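**Ticket 248 – Ordnungsecke »Skisdale«, Rückwand und Stoffbox**
Status: gelöst
Eröffnet: November 2025

**Problem**
Die Rückwand aus schwarzem Stoff hängt seit dem Umräumen durch und die Filzbuchstaben rutschen nach unten weg. Außerdem klappt die Stoffbox zusammen, sobald man sie leer hinstellt. Modell der Box ist die »Bistska« mit Leinenoptik, gekauft im September.

**Versuch 1**
Doppelseitiges Klebeband hinter die Buchstaben. Hielt bis zum nächsten Morgen, dann lag das M auf den Büchern. Auf Filz klebt das Zeug einfach nicht!

**Versuch 2**
Klettpunkte von Etim, die kleinen mit 16 mm. Hakenseite auf den Stoff genäht, der Filz greift von selbst – das ist wirklich großartig, man kann jeden Buchstaben abnehmen und neu setzen, so oft man will. FUMI hängt jetzt wieder, leicht versetzt im Bogen, genau so war es gewünscht.
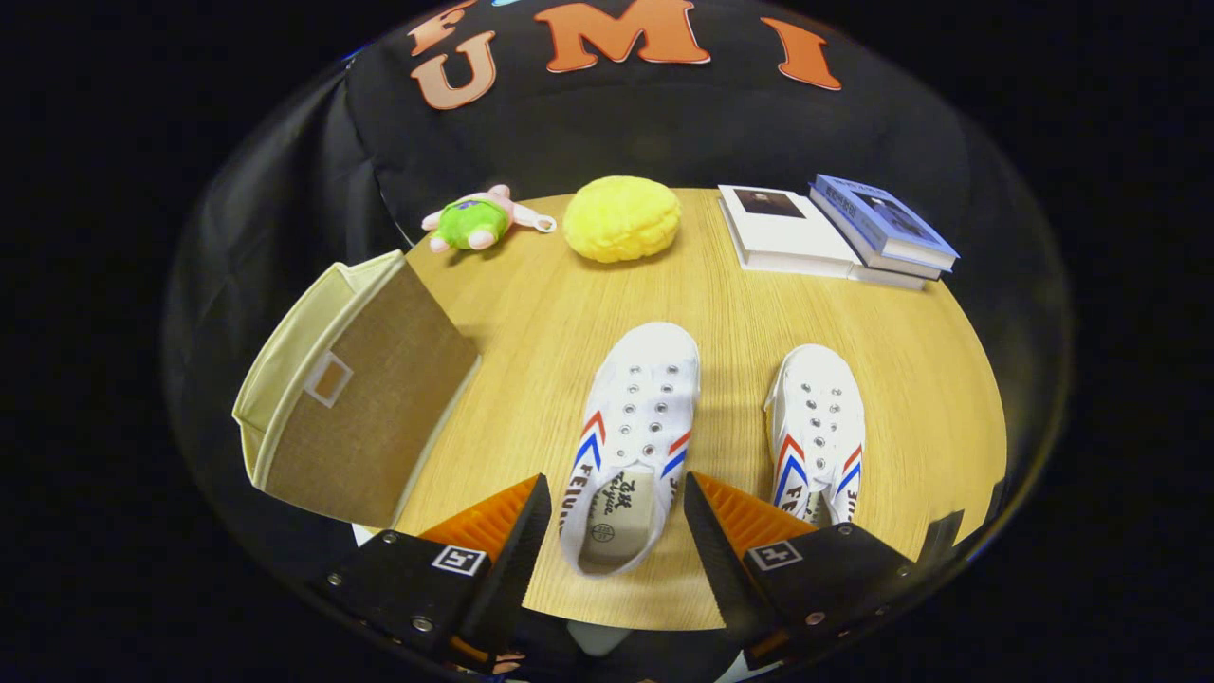
Mit dem Stoff selbst ging es danach auch voran. Eine Gardinenstange in den oberen Saum geschoben, Belastung laut Packung bis zu 50 kg, das reicht für ein bisschen Filz nun wirklich dicke. Keine Falte mehr in der Mitte, ich bin begeistert!

**Stoffbox**
Der Boden war nur eingelegt und hatte sich verkantet. Herausnehmen, Box an allen vier Ecken von innen ausdrücken, Boden mit der Naht nach unten wieder rein. Steht jetzt wie eine Eins.

**Offen**
- Turnschuhe bekommen noch einen festen Platz, die Box ist für Plüschtiere und Kleinkram gedacht
- Bücher nach Farbe oder nach Größe? Ich bin für Farbe
- Ersatzpunkte bei Mekell nachbestellen, Etim hat dort gerade Lieferzeit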